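Skeptics wanted for a warehouse robot open day

Planton is looking for 6 people to spend a Monday in March watching a robot handle cardboard boxes, and to tell us in writing what they think of it. We would like people who pack, stack or ship for a living. If you already love robots, please leave the spot for someone else.

The visit is hosted by Lomard, which wants to sell us the system. Their brochure says it will "transform the packing floor." I have worked on packing floors for a long time and have seen several things transform them, mostly into places with more stuff to walk around. So I want other eyes on this one before anybody signs.
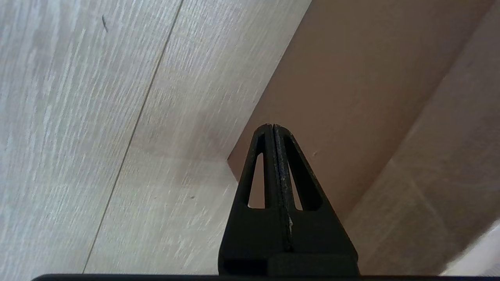
One finger of the gripper, with pale wood grain behind it.

You will watch two sessions of 2 hours each, with lunch between them. Liam Moriarty from Lomard will run the robot and take questions. He has agreed that visitors may ask for any task to be repeated, and that nobody on his side will tidy up the boxes between tries unless you say so. I asked for that in writing and got it.

Most of the work is at close quarters: getting the fingers near a box, along an edge or up to a flap. A person does this without thinking, half the time while talking to someone else. Whether a machine can do it on a bad day, with tired cardboard 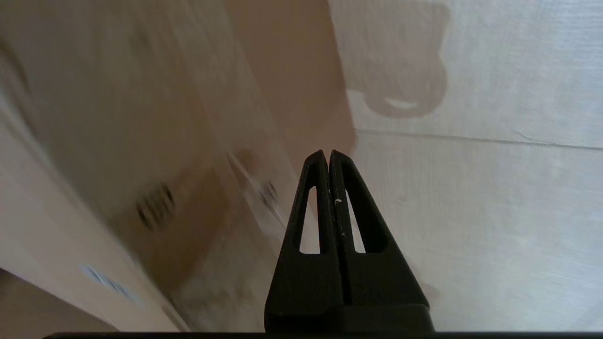
and a line of orders waiting, is what I would like you to judge. Speed matters, but so does what happens when it misses. Write down the misses. Lomard will be writing down the rest.

What we ask of you: at least a year of hands-on warehouse or mailroom work, closed-toe shoes, and a report of up to 2000 words sent to us within the week. Spelling does not count. Blunt language is fine - I would prefer it to politeness.
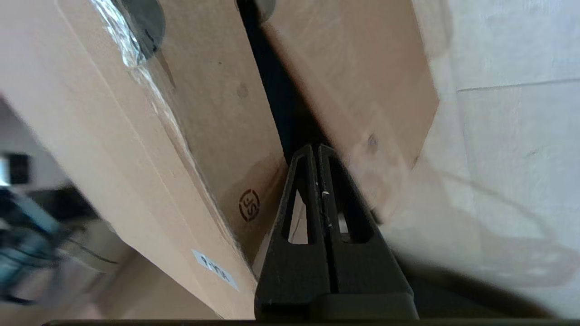 Fingertips at the gap between two boxes.

We pay a flat fee for the day plus bus or train fare. Reports go to me and to Sigrun Sundqvist in purchasing, and Lomard sees them only after we have read them.

To apply, send a few lines about your work and one thing you doubt a robot can do. Write to Donal Foley, Planton, Box 2778. No résumés, please.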